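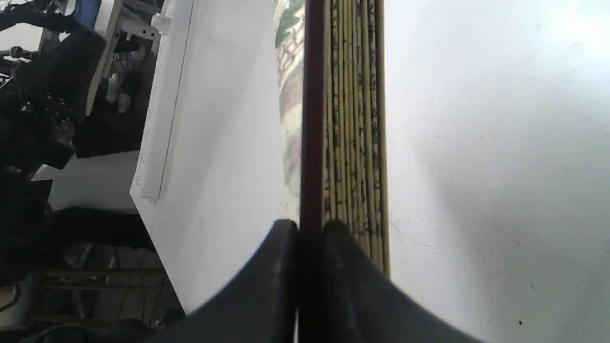 緑の葉の模様が入った本

背の高い本棚をまっすぐに置く方法

ホーム > 家具の使い方 > 収納家具 > 本棚の水平調整と壁への固定
文:Osvaldo Barros
最終更新:2月14日

このページでは、背の高い本棚を部屋に置いて、水平に直して、壁に固定するまでの作業を説明します。新しく買った本棚にも、前から使っている本棚にも同じ方法が使えます。私は Tollosthorpe の家具店 Buthelezi で、配達と組み立ての仕事をしています。日本語は大人になってから勉強しましたので、少し硬い文章かもしれませんが、作業の順番は店でやっている通りに書きました。

説明に使う本棚は Fluretau の Cillico という型です。奥行きが21センチで、浅くて背が高い形です。浅い本棚は部屋を広く使えますが、前に倒れやすいので、固定の作業を省略しないでください。ほかの型の本棚でも考え方は変わりません。ただし、金具の形やねじの長さは違いますから、お手元の説明書を先に読んでください。

用意するもの

・水準器(長いものが使いやすいです)
・巻き尺
・鉛筆
・プラスドライバー
・下穴用の細い錐、または電動ドリル
・下地センサー、または下地を探す針
・家具用のくさび、または硬い樹脂の薄い板
・転倒防止の金具(本棚に付属していることが多いです)
・マスキングテープ
・古い毛布

段ボールを折ってくさびの代わりにする方を、配達先でよく見ます。段ボールは時間がたつとつぶれますので、使わないでください。

1.場所を決める

最初に天井の高さを測ります。部屋の真ん中で一回測って終わりにしないで、本棚を置く壁のすぐ前で、左の端と右の端を測ってください。私の家では壁の左側が263センチですが、右側はそれより少し低いです。古い家ではよくあることです。

寝かせた状態で組み立てた本棚を起こすときは、本棚の高さより大きい空間が必要です。側面の板の対角線を計算してください。高さの二乗と奥行きの二乗を足して、平方根を取ります。電話の計算機でできます。この数字が天井の高さより大きいと、本棚は途中で天井に当たります。その場合は、立てたまま組み立てる方法が説明書にあるかどうか、確認してください。照明器具が下がっている部屋では、照明の位置も見てください。

次に、下のことを確認します。

・コンセントをふさがないか
・ドアや窓が最後まで開くか
・エアコンの風が直接当たらないか
・午後の日光が本の背に当たらないか
・床に段差や敷居がないか

日光については、冬に場所を決めると間違えやすいです。6月の日光は冬と違う角度で入りますから、窓の方向も考えてください。

場所が決まりましたら、床にマスキングテープを貼って、本棚の底と同じ大きさの四角を作ります。一日そのまま生活してみることをおすすめします。歩くときに足が四角の中に入るなら、その場所は少し狭いです。

2.幅木を調べる

壁の一番下に付いている細い板を幅木といいます。幅木があると、本棚の背中は壁にぴったり付きません。幅木の厚さの分だけ隙間ができます。

Cillico の側板は、後ろの下の角が切ってあります。この切り欠きに幅木が入りますので、多くの家では壁に付きます。切り欠きがない本棚の場合、方法は三つあります。幅木をその部分だけ外す、側板を自分で切る、または隙間をそのままにして、固定のときに上の部分に当て木を入れる方法です。賃貸の部屋では三つ目の方法にしてください。側板を切りますと、保証の対象ではなくなることがありますので、切る前に買った店に聞いてください。

3.本棚を動かす

中が空の状態で動かします。棚板も、外せるものは全部外します。棚板を支える小さいピンは、動かしている間に落ちることがありますから、先に抜いて袋に入れて、袋を本棚の背板にテープで貼っておきます。

この作業は必ず二人でします。一人が上を持ち、もう一人が下を持ちます。棚板や背板を持たないで、側板を持ってください。背板は薄いので、押すと溝から外れることがあります。

床の上を少しだけ動かす場合は、毛布の上に本棚を立てて、毛布を低い位置でゆっくり引きます。もう一人は本棚の横に立って、両手で側板を支えます。じゅうたんの上では、この方法はうまく滑りません。持ち上げてください。

4.水平を測る

水準器は三か所に当てます。

一番目は、底板の上に左右の方向で置きます。
二番目は、底板の上に前後の方向で置きます。
三番目は、側板に縦に当てます。左右の両方の側板を見てください。

底板は水平なのに側板がまっすぐでない場合、本棚の箱が平行四辺形にゆがんでいます。これは床の問題と違います。背板の釘かねじを一度ゆるめて、箱の対角線を二本測り、同じ長さになるまで角を押してください。同じになりましたら、背板をもう一度留めます。組み立てのときにこの確認をした本棚は、後で扉を付けるときも楽です。

前後の方向は、完全な水平か、ほんの少し後ろに傾いた状態がいいです。前に傾いた状態は必ず直してください。

5.くさびを入れる

床は多くの場合、壁に近い所が高くて、部屋の真ん中に向かって低くなっています。じゅうたんの部屋では、壁の近くに固定用の細い木があるので、この傾きがもっと大きくなります。ですから、くさびは前の角に入れることが多いです。

手順を書きます。

(1)低いほうの前の角を、一人が少しだけ持ち上げます。
(2)もう一人がくさびを側板の真下に入れます。底板の下に入れても重さを支えません。
(3)本棚を下ろして、水準器を見ます。
(4)反対の前の角を同じように調整します。
(5)上のほうを軽く押して、本棚が揺れないことを確認します。
(6)くさびの出ている部分に鉛筆で線を引き、一度抜いて、線の所で切って、戻します。

くさびを入れるときは、指を板の下に入れないでください。くさびが届かない場合は、細い木の棒で押します。

私は左右の差が2ミリになった所で、一度休みます。そこから先は、力を入れるよりも、くさびを髪の毛一本くらいずつ動かす作業になります。急ぐと行き過ぎて、初めからやり直すことになります。私は何回もやり直しました。

調整脚が付いている本棚では、くさびは要りません。脚を回すときは、少し持ち上げて重さを抜いてから回してください。重さがかかったまま回すと、ねじの山がつぶれます。

6.壁の下地を探す

石こうボードの壁では、ボードだけにねじを打っても、本棚の重さに耐えません。ボードの後ろにある柱を探してください。センサーを壁に当てて横にゆっくり動かし、反応した所に小さくテープを貼ります。高さを変えて同じことを繰り返します。テープが縦に一列に並びましたら、そこに柱があると考えていいです。

柱の場所と本棚の場所が合わないときは、柱から柱に横木を渡して、その横木に本棚を留める方法があります。横木は本棚の天板より少し下の高さに付けますと、正面からは見えません。

コンクリートやれんがの壁では、専用のプラグとドリルが必要です。持っていない方は、店に相談してください。賃貸の方は、穴を開ける前に大家さんか管理会社の許可を取ってください。

コンセントとスイッチの真上と真下には、電線が通っている可能性があります。その線の上には穴を開けないことにしています。

7.金具を付ける

金具は、本棚の側と壁の側に分かれています。先に本棚の側を付けます。天板か、一番上の固定された棚板に付けてください。動かせる棚板や背板に付けても意味がありません。

本棚を決めた場所に戻して、壁の側の穴の位置に鉛筆で印を付けます。本棚を少し前に出して、下穴を開けます。下穴はねじより細くします。本棚を戻して、ねじを手で締めます。電動ドライバーを使う場合も、最後の部分は手で締めてください。

ねじを強く締めると、本棚の上が壁に引っ張られて、せっかく直した水平が変わることがあります。壁と本棚の間に隙間があるなら、隙間と同じ厚さの当て木を入れてから締めます。締めた後で、水準器をもう一度、三か所に当ててください。

背の高い型では、金具は左右に一つずつ付けます。

8.本を入れる

一番下の段から入れます。図鑑や画集のような重い本は下に置き、文庫本は上に置きます。上の段から先に入れると、本棚の重心が高くなります。

本はきつく詰めないでください。指一本が楽に入るくらいの余裕を残します。取り出すときは、背の上を引っ張らないで、両隣の本を少し奥に押してから、真ん中をつかみます。布や紙の表紙の本は、このほうが傷みません。

全部入れてから一週間ほどたちましたら、水平をもう一回測ってください。床が重さで少し沈むことがあります。じゅうたんの部屋では、ほとんど必ず沈みます。

よくある問題

扉が自然に開く
前に傾いている可能性があります。水平を直してから、丁番を調整してください。先に丁番を調整すると、後でまた合わなくなります。

棚板が真ん中で下がっている
重い本を端に移して、軽い本を真ん中にします。表と裏の仕上げが同じ棚板なら、裏返して使うこともできます。何か月かすると平らに近くなりますが、重さを減らさなければまた下がります。

二台並べたら、間に三角形の隙間ができた
二台を別々に調整しますと、こうなりやすいです。先に床の高いほうの一台を水平にして、もう一台をそれに合わせます。前の面を合わせてから、連結用のねじで留めます。連結した場合も、壁への固定は一台ずつ必要です。

床がきしむ
本棚が原因とは限りません。中を空にしても音がするなら、床板の問題です。

くさびが床に跡を付けた
硬い木のくさびは、柔らかい床に跡を残します。薄いフェルトを間に入れますと防げますが、フェルトの分だけ高さが変わりますので、測り直してください。

部品の注文

Cillico の転倒防止の金具、棚板用のピン、側板のねじは、店の部品カウンターで注文できます。注文のときは、背板の内側に貼ってある型番のラベルを見て、番号を書いてきてください。ラベルが読めない場合は、側板の奥行きと、ピンの穴の直径を測ってきてくだされば、こちらで調べます。

関連ページ:棚板の替え方/ガラス扉の丁番の調整/引っ越しの前に本棚を分解する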